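Search this book Enter keyword Go

Chapter 4
Printed Cloth in the Bedroom

A bedsheet is probably the largest piece of printed pattern most of us own, and we spend a third of our lives lying on top of it without giving it a second look. I want you to give it one! By the time you finish this chapter you should be able to stand at the foot of any made bed and say how the pattern was planned, where it repeats, and why the maker chose big flowers over small ones (or the other way round).

In Chapter 3 we looked at curtains, which hang in folds and so hide a good part of their own design. A sheet does the opposite. It is pulled flat, it faces upwards, and it catches whatever light the window gives it. A pattern that looked gentle on the roll can seem very loud indeed once it is spread over a double mattress, and the people who draw these patterns have to keep that in mind from the first pencil line.

The sheets we shall use most often are of the "patchwork" kind. They are printed to look as if squares of different cloth had been sewn together, though the whole thing is one piece. You will find checks, bands of a second colour to mark off the squares, flowers laid over the top, and quite often a few words. The Sistard pattern book, which we shall dip into again and again, lists 230 designs of this sort, and over half of them carry a greeting or a wish somewhere on the cloth.
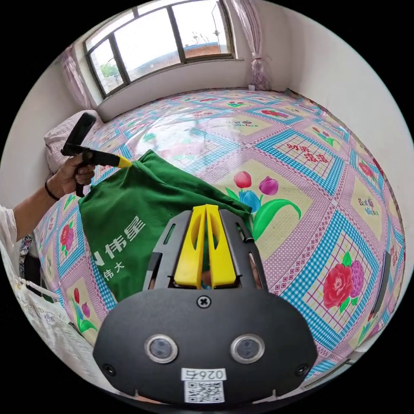
How do you find the repeat on a printed sheet?
Pick one motif that is easy to recognise, such as a single large flower, and move your eye along the cloth until you meet exactly the same flower again, facing the same way and with the same neighbours. The distance between the two is the repeat in that direction. Do it once across the bed and once down its length.

Words make this easier, as it happens. "Best Wishes" printed on a pale square stands out from pink checks at once, and when you see it a second time on the same bed you have a good place to start measuring. Be careful, though — a designer may use the same words on several squares within one repeat, so always check the flowers next to them before you write anything down.

Colour deserves a section of its own (4.2), and it is my favourite part of the chapter. Tulips in red, blue and pink are not something you would pick from a garden in May, but on cloth the blue can tie the flowers to a blue checked band and make a busy surface hang together. Try covering one colour with your hand and see what happens to the rest. It is a lovely experiment and costs nothing.

Section 4.3 is about light. A smooth sheet near a window can shine so brightly in one patch that the print there nearly disappears, while the same cloth in a dim corner shows every line. Look at your own bed in the morning and again before supper, and make a quick sketch each time.

Before you go on, strip your bed of everything that isn't the sheet — bags, clothes, yesterday's book — and smooth it out. Have a tape measure, a soft pencil and some squared paper ready. The first exercise begins with the corner nearest the window.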